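Katovico bench enclosure for two small arms: was it worth the money?

Posted 2021-10-02 by Edith Arboleda

I promised a few of you a write-up of the enclosure once we'd lived with it for a bit, and then July came and went and I still hadn't done it. Sorry! So, this is the Katovico three-sided bench enclosure, the white one with the raised front panel, bought for our small workshop where two of us spend our days getting a pair of robot arms to sort things out of a heap. I'm mostly going to talk about the money and the planning, because the online reviews I read before buying were all about how nice it looks (it does look nice) and said very little about what ends up on the invoice.

We already had the arms. What we didn't have was anywhere sensible to put them. For a long time they were clamped to an old office desk facing a window, with a bookcase on one side, and every sunny afternoon the vision side of things fell to bits. Our plan was to buy a proper surface with walls, fix both arms to it once and never touch the clamps again.

What I compared

There were three on the list. Katovico, the one I bought. Endero, who do a lovely framed bench with a lighting rig on top, at a price that made me put the kettle on. And Reisinger, who will cut you panels to any size you ask for and post them flat, and leave the rest to you.

I had the Reisinger quote in my hand and very nearly went for it, as it was cheaper by a long way. Then I sat down and added up the fixings, the brackets, the paint and the days I'd lose to drilling, and the gap more or less closed up. If you've got a good drill press and a patient colleague, your sums may come out differently. Mine is Ursina Frei and she is patient about most things, but she had already told me she wasn't spending another week with a tube of filler.

The Endero was never really in the running for a workshop our size. I'd love one. The framed top means you can hang lights and cameras wherever you like, and if you're kitting out a whole row of benches it might even make sense. For one bench with two arms on it I couldn't make the case, and I did try, with a spreadsheet and everything.

What came in the boxes

Floor panels, back wall, two side walls, the front panel, a bag of bolts and a paper leaflet which is fine until step nine and then goes a bit vague. Building it took us one long afternoon. The walls went together first time and stood up straight, which after the bookcase felt like luxury.

The mounting plates are NOT included. I'll say that again for anyone skimming — the plates are extra, they're 59 each, and you need one per arm. They're listed under accessories on a different page altogether, so my first order went in without them and I had to pay for delivery twice. That's partly my own fault for ordering in a hurry, but it's a mean way to set out a shop.

How it is to work in

Now the good part, because I do like it. The walls are a plain pale grey with nothing on them at all, the floor is white, and the difference to our sorting work has been huge. We use cheap picnic cutlery as the practice load, forks and plain coloured sticks in a heap, with a bowl towards the back. It's a daft-looking job but a good test. Everything is thin, it all lies across everything else, and the handles overlap in ways that are hard to untangle. On the old desk the dark grey fork used to disappear into the wood grain. On the white it's plain as day.

The size is right for two arms mounted side by side at the front. Both can get to the middle, and ours will reach over to the bowl in the back corner on the right without the elbow bumping the side wall. I'd worried about that more than anything before buying and made Ursina stand there with a tape measure and a broom handle pretending to be a robot. She was very good at it.
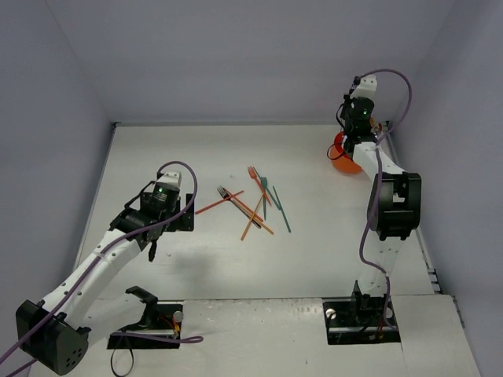 Photo: Edith Arboleda

The purple cables you see looping along both arms are ours, and they're my biggest gripe with the whole layout. There's no cable routing. None! No clips, no channel, no slot in the front panel to feed anything through, so the lines just hang where gravity puts them, and we've got a black one dangling in a loop under the left plate as well. For the money I'd expect at least a couple of holes with rubber edges. Noner sell a stick-on cable guide kit that would probably sort it and I've put it on the list for the next order, but it's one more thing to budget for and I wish I'd known.

Other grumbles, in no particular order. The front panel marks easily. There are faint scuffs on ours already, mostly down by the right-hand base, and they don't come off with a damp cloth. The seam where the front panel meets the main floor is visible and you can feel it with a fingertip, so if your work involves sliding things right up to the front edge, think about that. Ours is all in the middle and it hasn't bothered us. And a white floor shows shadows. The arms throw a soft grey one over the table and we had to shuffle our lamps about to keep it gentle. The Endero with its overhead lighting would be better there, I'm sure, but see above about the kettle.

The narrow slotted rail inside the right-hand edge has turned out handy for hanging a small bracket off now and then. I'd have liked more of it.

The sums

Right, the bit you came for. Prices in pounds, before tax.

Enclosure, walls and floor: 300
Front panel: 185
Two mounting plates at 59 each: 118
Delivery, both lots: 46

So 649 all in, against the 300 on the front page of the shop. I'm not saying it's dishonest, as every price is up there if you go looking. But if you're writing a budget request and you put down the headline figure, you'll be going back cap in hand before the month is out. I did exactly that and it wasn't a fun email to write.

The Reisinger panels would have been 231, with all the fixings and labour still to come. I won't print the Endero figure because it was a personal quote and I expect they'd haggle.

Some things I'd do differently if I were planning it again. I'd order the plates at the same time as the rest, obviously. I'd set money aside for cable tidying from the start and not treat it as something we'd get round to. I'd ask for a spare front panel up front too, as it takes all the knocks and I suspect we'll want to swap it long before the walls need anything. And I'd measure the doorway. The back wall comes in one piece and we had to take our door off its hinges to get it in, with Ursina holding one end in the corridor and me apologising to everyone trying to get past.

Would I buy it again?

Yes, I think so, with the full price in my head from day one. It's solid, it's plain in exactly the way we needed, and the arms have stayed put since the day we bolted them down. I've stopped planning my afternoons by the weather, and that alone has saved us a lot of grumpiness. If you only have one arm I'd look harder at the cut panels, because you'd be paying for a lot of floor you won't use.

Four stars out of five. The missing one is for the cables, and a bit of it is for step nine.

If anyone has fitted the Noner guides to one of these, do leave a comment and tell me whether the sticky backing holds on a white link that's moving all day. I'd like to hear before I order two sets.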